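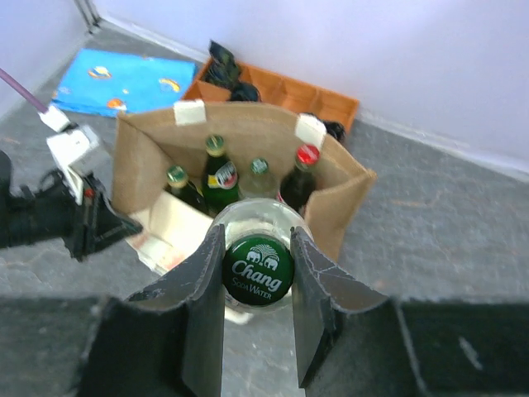 I want to ask the people here who work with two-arm setups if putting groceries away is a solved job or not, because my brother-in-law read an article and now he believes he can buy a machine for it next year. I run a small shop and I carry bottles from bags to shelves all day, so I have interest in the answer. A bottle like the Chang soda water, clear glass with a round cap, looks to me like the easy case. It stands upright and two fingers can close on it. The bag around the other bottles is what I would worry about. Do I understand this correctly?

Posted by shelf_and_crate, August 2026

tomatopaste8
You understand it well. A glass bottle is hard, round and the same every time. A bag changes its form each time you touch it. In our test at Oson we did 580 picks from open bags, and most of the failures came from the side of the bag folding over the next bottle.

kettle_lid
I don't agree that glass is easy. Clear glass is difficult for many depth cameras, they look through it and see the floor. The printed cap helps you much more than the bottle does. Try it with a plain cap on a gray floor and tell me again.

tomatopaste8
Fair, but we grip from the top, so the cap is what we look for anyway. We had 17 broken bottles in the whole test, and most of them were my mistake with the height.

kettle_lid
17 from 580 is a lot of glass to sweep! If my employee did this I would have a serious talk with him.

Anau_user
For me the question is speed. My mother empties a bag of bottles before I have found my shoes. The arm we have at work needs eight minutes for the same bag, and one person must stand near the stop button. So the chore is done, yes, but a person is still standing there. I would not call this help.

shelf_and_crate
Thank you, this is what I wanted to know. What about the second arm? Can it hold the bag open while the first one takes the bottle out?

tomatopaste8
It can, and it is better than one arm. Paper bags tear if you pull too much, so keep the force low. The Cliso forum has a long thread on this, 1,523 replies when I last looked, and they still argue about where to hold.

kettle_lid
I would put the bottles in a crate with dividers and forget the bag. Then even a cheap machine can do it.

Anau_user
The customer comes with a bag, not with a crate.

kettle_lid
In a shop the supplier comes with a crate. He asked about a shop.

shelf_and_crate
Both, to be exact. Khổng, my supplier, sends crates, but for small orders I go myself and come back with bags. I will tell my brother-in-law to wait. If somebody has tried this with full shelves and not on a floor, please write how it went.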